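On the Contents of Boxes: A Statement of Household Practice

Posted by Eldana Tefera on Apr 1, 2021

It has been the position of this household for several years that small items without a settled place should be kept together in open boxes, and that those boxes should be reviewed at regular intervals. The present entry sets out how the review is conducted.
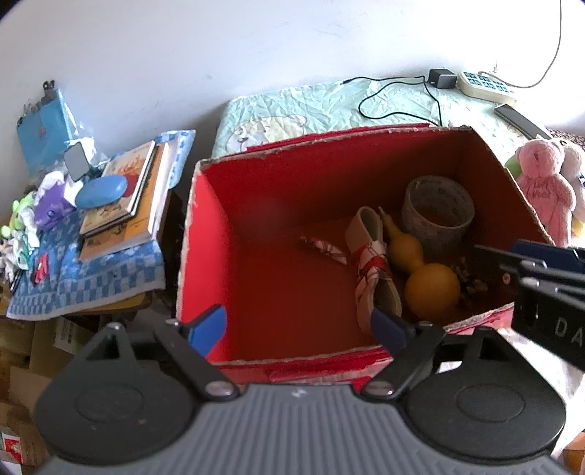 Readers of the earlier entries will be aware that the household maintains a hall cupboard, two shelves in the laundry and the area beneath the stairs. Each has been assigned its own boxes. The boxes are ordinary cardboard and are not replaced until they fail to hold their shape. A torn rim is not considered a failure. The red box has had a torn rim for some time and remains in service.

The practice began in November, following our move from the flat on Hornside to the present address. At that time the household held a large quantity of material which had been packed in haste and labelled "various". My cousin, Nuria Tekleab, who assisted with the unpacking, recommended that the label be abolished. Her recommendation was adopted the same evening.

The following arrangements now apply.

Review of boxes

Each box is brought to the kitchen table and examined before anything is taken out. A box that is mostly bare on one side, with its contents gathered at the other, is a candidate for merging. Two half-used boxes occupy twice the shelf and offer no advantage. The red box falls within this category at present, and a decision on it will be taken before the end of the month.

Tape

All tape is to be kept in one place. At the time of the move, rolls were found in the linen press, the glovebox of the car and a saucepan. A wide roll should be stood upright in a corner of its box, where it is readily found and does not flatten what is beneath it. The loose end is to be folded under by whoever used it last. This has been raised previously and is raised again now.

Gourds and other seasonal items

The household has a standing attachment to ornamental gourds. They are bought at the Nerkau market when they are in season, displayed on the sideboard, and retired when the sideboard is required for something else. It is acknowledged that a retired gourd has no practical use. It is nevertheless permitted to keep one per box, provided that it is sound and is checked for soft patches at each review. A gourd with its pointed stem intact is preferred, and care should be taken not to lift it by the stem. Any gourd showing mould goes in the green bin without further discussion.

Wrappings, bands and strips

Patterned wrapping may be kept if it could reasonably be used again. Narrow strips are more difficult. My own view is that a red and white strip will always find a purpose at Christmas. Nuria's view is that it will not, and that I said the same last year. Pending agreement, strips are retained. Items bound at the middle should be left bound, as they take up less room and are easier to identify.

Crumpled pieces

Small crumpled pieces collect at the side of every box. They should be taken out, opened and looked at. In one instance, a piece of this sort contained the spare key for the letterbox, for which we had by then paid a locksmith. Pieces that contain nothing are to be recycled, colour being no grounds for keeping them.

Time allowed

A full review takes 90 minutes, including tea. The household does not commence a review after dinner. On the one occasion this rule was set aside, the contents of three boxes remained on the table overnight and breakfast was taken standing up.

Several readers wrote following the last entry to enquire whether plastic tubs would be more suitable. The matter has been considered. Tubs are sturdier, and Mrs Alemayehu next door speaks well of hers, but cardboard costs us nothing and the household is content with it. The question may be reopened when the laundry shelves are repainted.

The next entry will address the area beneath the stairs, where the review has yet to commence.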